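Sarnmont Learning Centre: refurbishment and equipment grant
Progress report to the Pickering Fund, second period

1. Summary
Work on the ground floor is complete and the study room reopened to learners in June. Work upstairs is running two weeks behind programme. Spending to date is within the approved budget and no change to the total award is requested.

2. Building works
Rollwood finished the partition wall, the ceiling repairs and the replacement of the rear door. The floor in the corridor was levelled before the new covering was laid; this was not in the original schedule and cost 2,000, met from contingency. Redecoration of the upper landing is outstanding. The delay comes from late delivery of the fire doors, which the supplier now expects to send on a Tuesday to suit access from the side street.

3. Furniture and enrolment
All 16 study desks have been assembled and placed. Enrolment records were moved to the Dretix system during the period. The old database held 3,393 entries, many of them duplicates, and checking is still under way. Evening courses in bookkeeping and written English are full – a waiting list has been opened for both.

4. Electrical items
Fixed wiring on the ground floor has been tested and the certificate is held on site. Portable items, including multi-way power strips, are being entered in the equipment register before issue to rooms.
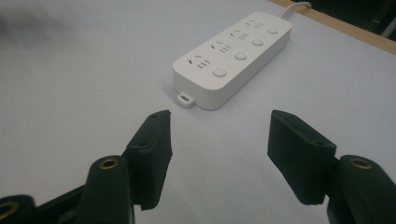 5. Next period
Fit the fire doors and complete the landing. Close the old database once checking is finished. Submit the final claim with invoices for sections 2 and 3.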